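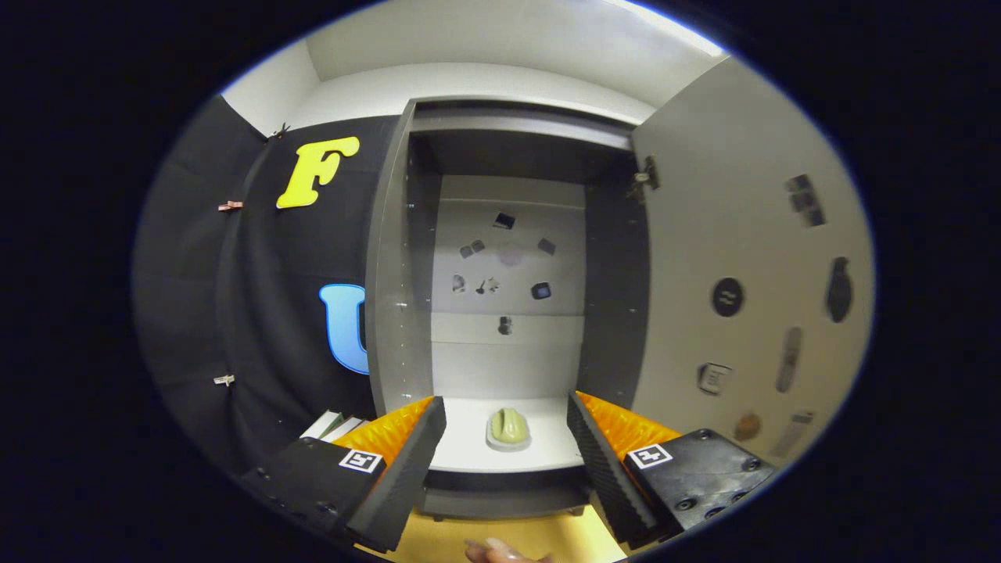 Slide 2. Good morning, and thank you to Solveig Viklund for the introduction. The subject of this session is the small cabinet and its place in shared rooms at Benlow. Our review covered 109 cabinets on 3 floors, and the principal finding concerns small items with no agreed place. In the cabinet on the slide, the low white shelf carries one small olive-green object, while the grey back panel above it holds a scattering of little things. Pause, and allow the room time to look.

**Slide 3: Use of the back panel**

- Items fixed to the panel stay visible when the door is open.
- The shelf should be kept for whatever is used daily.
- Refer to the Narkel guidance, section 8, on labelling.

**Slide 4: Recommendations**

Each department is asked to name one person to review its cabinets every August. Items unclaimed after 9 weeks should pass to the central store. Teodor Hägglund will present the costs after the break; questions on budget should be held for him.

Leave slide 4 on screen during questions.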